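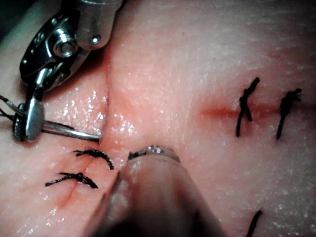 I had been meaning to go to the summer open day at Trisholm for years, and every year something came up, a dentist or a cousin's wedding or plain laziness. So when 25 July 2018 turned out to be a day off work with nothing written on the calendar, I packed two cheese sandwiches and caught the early train before I could talk myself out of it.

Trisholm, for anyone who hasn't been out that way, is the old teaching hospital on the hill, and the open day is mostly an excuse to let people wander through the parts that are usually locked. There were 1,483 visitors last year, according to the leaflet, and I can believe it, as the line for the tea tent already went past the bicycle shed when I got there (the scones were worth it, by the way, especially the cheese ones).

I started with the walled garden, which was planted so the hospital pharmacy could grow its own herbs. The beds are still laid out by what the plants were supposed to cure, with coughs along the south wall and stomachs next to the pump. Our guide let us rub the leaves and guess, and I got nearly all of them wrong! The lavender was humming with bees, and the lady beside me wanted to know how on earth they keep the mint from taking over. Apparently they don't, really. They pull it out by the armful every January and it comes right back.

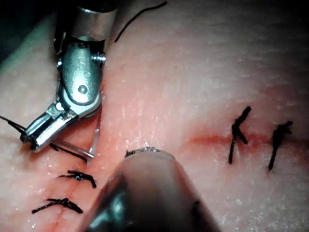 After the garden I climbed the 197 steps of the water tower, stopping more often than I'd like to admit. You come out on a narrow balcony with a railing that is just high enough, and from there you can see the river, the Hiebert mill with its green roof, and on a clear day, so they say, the sea. Mine was a hazy day, but there was a lovely breeze and I stayed up there until my legs stopped complaining.

The old laundry was my favorite, though. The big Petedier boilers are still in place, and along the back wall is a row of wooden drying racks that slide out on rails, so heavy that it took two of us to move one. A former laundry worker had lent her notebook for the display, and I stood reading it for ages. On one Monday she wrote down 629 sheets, and underneath, in the same neat hand, "rain again."

I bought a jar of Wastulon plum jam at the gate and missed the 4:10 train by a minute or so, and ate my second sandwich on the platform.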